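La vis à tête creuse, ou l'art de serrer sans se faire remarquer

Par Ghizlane Morsy

Dans l'atelier de Mounir Hegazy, on ne dit pas bonjour, on tend une clé. La mienne était une clé de cinq, coudée, noircie par des années de poche arrière, et je l'ai tenue un moment comme on tient la fourchette à escargots d'une belle-famille. « L'autre bout », a dit Mounir. C'était le début de ma formation.

J'étais venue pour les établis. La maison Godano en fabrique depuis deux générations, tous en bois clair, et les vend à des gens qui y posent ensuite une imprimante et du courrier en retard. Mais on ne reste pas longtemps chez Godano sans comprendre que le plateau intéresse peu. Ce qui passionne ici, c'est ce qu'on fixe dessus, et surtout la manière. Une table, dit Mounir, c'est une politesse. Une fixation, c'est un engagement.

Il range ses vis à six pans creux dans un meuble à tiroirs hérité d'une mercerie. Il y a 273 tiroirs, étiquetés à la main, dont plusieurs portent encore la mention « boutons nacre ». Siham Tawfik, son associée, tient les comptes et affirme que le stock vaut davantage que la camionnette. Elle ne le dit pas avec fierté.

La tête fendue, dans cette maison, est tenue pour une faute de goût. La cruciforme est tolérée chez les menuisiers, avec la compassion qu'on réserve aux fumeurs. La tête à six pans creux, elle, a droit au silence. On l'enfonce dans son logement, elle affleure, elle disparaît presque, et il faut se pencher pour apercevoir le petit hexagone sombre au milieu de son cercle brillant.

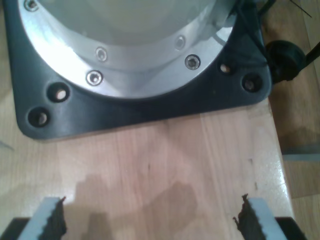

Le trou compte autant que la vis, et c'est là que les amateurs se trahissent. Un trou simple laisse la tête dépasser, accrocher le chiffon, puis la manche, puis la patience. Le trou lamé, avec son épaulement plat, offre à la tête un fauteuil à sa taille. Mounir en perce encore pour le plaisir dans des chutes de plaque, qu'il aligne sur le rebord de la fenêtre comme d'autres leurs cactus.

Petronella Adams, qui a longtemps dessiné des platines pour la maison Kaltach, défend une position plus radicale : un coin doit être arrondi, partout, sans discussion. Elle a une cicatrice à la hanche et des arguments. Les angles vifs, selon elle, ne servent qu'à faire joli sur les plans et à punir ceux qui contournent la table.

Reste la question du serrage, sur laquelle on se fâche. Ismail Chraibi, l'apprenti, serre en étoile, une vis puis celle d'en face, et revient au premier point avec une gravité de sacristain. Mounir fait pareil, mais en sifflant. J'ai voulu faire le tour dans le sens des aiguilles d'une montre. On m'a laissée finir – par courtoisie, je crois – puis Ismail a tout desserré sans un mot.

En juillet, l'atelier ferme deux semaines. Mounir en profite pour trier les tiroirs. Siham en profite pour être ailleurs. J'ai demandé si l'on retrouvait parfois des boutons de nacre. Un seul, m'a répondu Mounir, dans les M6. Il l'y a laissé.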